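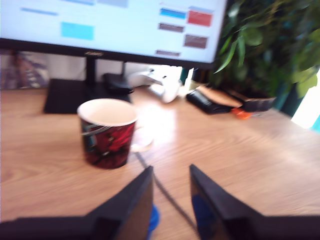 November. Adhesive trial, Undlow panels, cont.

Second batch of lap joints out of the clamps at 19 h. Same resin lot as before, hardener at 5 parts by weight. Scraped squeeze-out with the dull chisel; the sharp one lifts fibers at the edge. Two joints from the Tunton stock show a starved line along one side. Clamp pressure uneven, or the faces were cupped before glue-up. Did not check with the straightedge. Check next time.

Grit: finished at 200 on all faces. Last batch stopped coarser, so the two sets should not be compared directly.
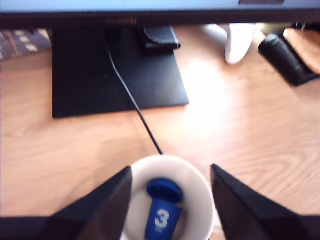 Desk by the monitor, cup with the blue 3.

Pull results entered in the Grudis sheet. Best joint held 98 percent of the solid control and failed in the wood. The starved pair failed in the glue line, as expected. Column D was still in the old units; corrected, old values kept in the notes tab.

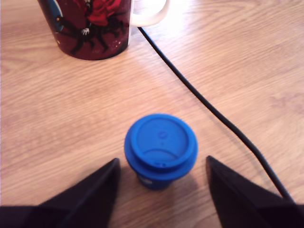

To do

Re-plane the remaining Tunton strips and let them rest overnight before gluing.
Zero the Nakajima gauge with the jig mounted.
Order mixing sticks and wax paper.
Label offcuts by board, both ends.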